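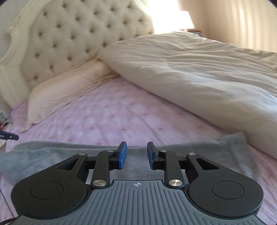

Lono hand-held gripper over the bed, fingers open, gray blanket just past the tips.

How to try bed-making with the Lono before you pay for it

Updated 15 November 2023

Leltau sells the Lono as a hand-held gripper for recording household chores, and the sales page says bedding is "easy from day one." I have my doubts. Bedding is soft, it folds over itself, and a tool with two fingertips only gets hold of a little of it at a time. Use the trial period to find out for yourself. The kit costs 2,901 dollars and the trial is 31 days.

What to set up

Leave the bed unmade. A comforter shoved to one side, a pillow by the headboard and a blanket across the sheet will tell you more than the flat towel in Leltau's demo.

Check the light. With a bright window behind the bed, detail in that part of the view washes out. Leltau's manual has one sentence on this. Run your first takes with the curtains open anyway, then repeat them closed and compare.

Keep the cable behind your wrist.

Steps

1. Open the fingers all the way and point the tool at the nearest edge of the blanket.

2. Come in low. The blue pads face each other, so you want a fold of cloth standing up between them. Pushing down on flat fabric mostly got me nothing.

3. Close slowly and lift a few inches. If the cloth slides out, count it as a miss. Leltau's own log sheet has a box for "partial," which I would ignore.

4. Pull toward the headboard, let go, back off.

5. Do the comforter last. Grab the rolled edge, never the middle of the mound.

What I got

I logged 131 grabs and 51 were misses, nearly all on the fitted sheet. Helmut Nolte at Leltau told me my approach angle was wrong. Maybe so, but I was using the angle in his manual. Aníbal Seixas tried the same steps in Keltstead and liked the tool better than I did, though he skipped the sheet.

Ask for the return terms in writing before you open the box.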